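I've had the Fondow sheet-fed label cutter in the shop for long enough now to have an opinion, and since three of you have emailed asking whether it's any good, I thought I'd put it all in one place.

Quick bit of background. We're a small print shop in Braturby, mostly short-run digital: menus, flyers, wedding stationery, and a growing pile of labels for jam makers, candle people and one very demanding hot sauce business. Until last December every label job went out to a trade finisher, and I'd got fed up with paying for someone else's van. So I bought the Fondow. It cost me £1,496 with the stand and a spare blade holder, and the stand is worth having unless you own a very solid bench.

Setting it up took an afternoon. The manual is thin and a bit odd in places (there's a whole page on choosing the language and two lines on blade depth, which is the thing you really need to know!). Blade depth goes from 1 to 7 and I wasted a good few sheets before settling on 3 for gloss paper and 4 for the white polypropylene. If you go a notch too deep it scores the backing, and then the customer's labels tear when they try to peel them. Ask me how I know.
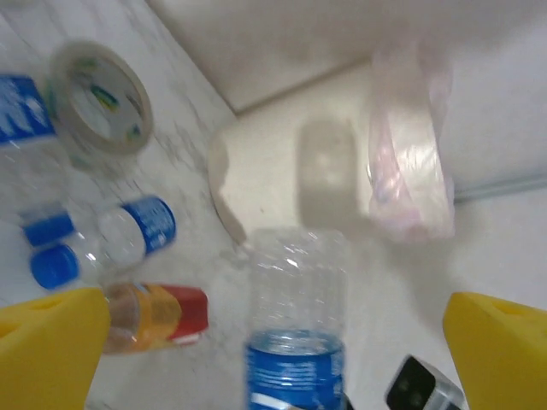 Registration is where I expected trouble, because it always is with cheaper cutters. You print small black marks in the corners of the sheet, the Fondow finds them with its sensor and lines everything up from there. On matt stock it's been lovely. On gloss it sometimes misses a mark, spits the sheet out and sulks, and I have to feed it again. Turning off the lamp over the bench helped a lot, so if yours is fussy, try that first.

Speed, well. It's not quick. A sheet of simple circles goes through before I've finished trimming the last one, but anything with a fiddly outline takes ages, and the hot sauce label has flames on it. I ran 800 sheets of those flames over two days and by the end I could have drawn them in my sleep. The feeder says it holds 70 sheets. It does with paper, but with polypropylene I load half that or it starts grabbing two at a time. A good fan of the stack before loading makes a big difference, and so does keeping the stock in the same room as the machine overnight.

The software is called Surkley and it comes free with the cutter. I wanted to hate it – it looks twenty years old – but it does the job. You bring in a PDF, tell it which spot colour is the cut line, and off it goes. Saved jobs are easy to find again, which matters when the same customer reorders every few weeks. What I can't forgive is that it forgets the blade setting every time you close it. Every single time! I've got a sticky note on the monitor now.

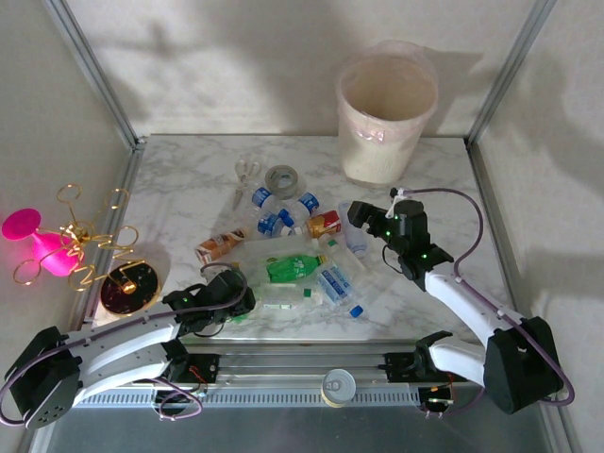 *Two arms over the white marble-patterned table.*

Before this I'd borrowed a Steyn for a month, so I can compare them a little. The Steyn is quieter and much better built, and its feeder never once gave me a double. It's also a lot more money and wants a proper service contract, and I couldn't make the sums work for the amount of label work we do. If you're cutting all day, every day, get the Steyn. For a few jobs a week I'm happy with what I've got.

Blades last better than I'd feared. I'm on my third, and I only changed the first because I'd dropped it. Support has been a mixed bag: one email answered within the hour, another left for nine days, and by then I'd fixed it myself by cleaning the rollers with a damp cloth.

Would I buy it again? Yes, I would, with the stand and an extra pack of blades in the same order so you only pay delivery once. Four stars from me, and I'd go up to four and a half if they sorted out that blade setting.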